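Water rings on white tabletop, hardwax or lacquer?

dmarikar
Top is a white table, smooth finish, bought used. Mug rings show up at a low angle and won't wipe off with dish soap. Is this a wax finish or a lacquer? I don't want to sand it if I can avoid it.

ruleck45
Put a drop of water on the underside edge and leave it 10 minutes. If it darkens or turns dull, it's wax or oil. Lacquer won't react.

N. Sarkar
That test doesn't separate old lacquer from wax. Worn lacquer takes water too. Use denatured alcohol on a cotton swab, somewhere hidden. Shellac goes sticky in seconds, lacquer softens slowly, catalyzed finishes do nothing.

ruleck45
Alcohol on an unknown white finish is how you get a second ring. Start with water.

N. Sarkar
Hidden spot, one swab. I've done it on plenty of tops and never had to refinish one.

stela_r
What grit were you thinking of, if it comes to that? I'd stay at 2000 or finer, wet, and stop as soon as the haze is gone. Rounded edges burn through first - keep the block off them.

dmarikar
Did both tests. Water did nothing after 10 minutes, alcohol did nothing after 30 seconds. So catalyzed, I assume. Cream polish by hand next, two passes, no sanding yet.

N. Sarkar
Agreed. Let it sit overnight before the second pass.

ruleck45
Fine by me. Post the top when you get a chance.

dmarikar

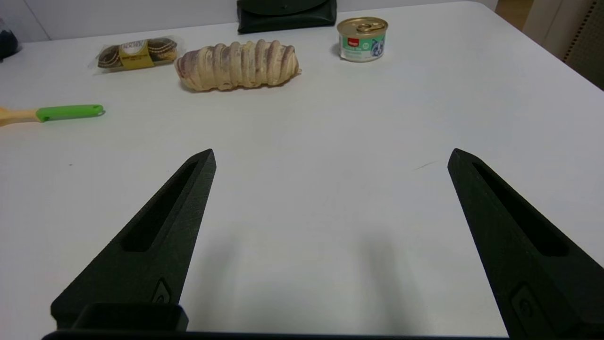
White top, slight gloss, far edge is rounded.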